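From: Iona Moncrieff
To: glassware list
Subject: Re: Re: beakers for the spring swap

> Does anybody have a couple of plain beakers to spare? I'm using
> jam jars for mixing dyes and they pour down the outside every
> time. Happy to trade some yarn or pay postage. I don't care about
> the maker as long as there's a spout.

I've got two you can have! They're clear glass, and they came in a box lot I got back in December (18 pieces for less than I spend on lunch, plus a Haldane catalog I'm keeping for myself). I put them out on the black cloth last night to check them over – clear glass on my kitchen counter is hopeless, I can't see a thing.
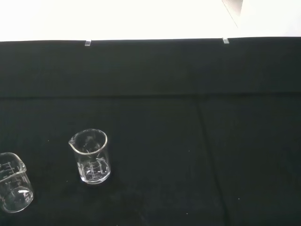 I wouldn't trust the printed scale on any old beaker for real measuring, by the way. I tested one of mine against the kitchen scale once and at the 100 line it was off by enough to bother me. For dye it won't matter a bit. Weigh your powder and just use the glass for stirring and pouring.

Postage should be nearly 16 dollars with decent padding, or I can bring them to the swap if you're going. Yarn is fine too – anything but mohair, please, it makes me sneeze!

Iona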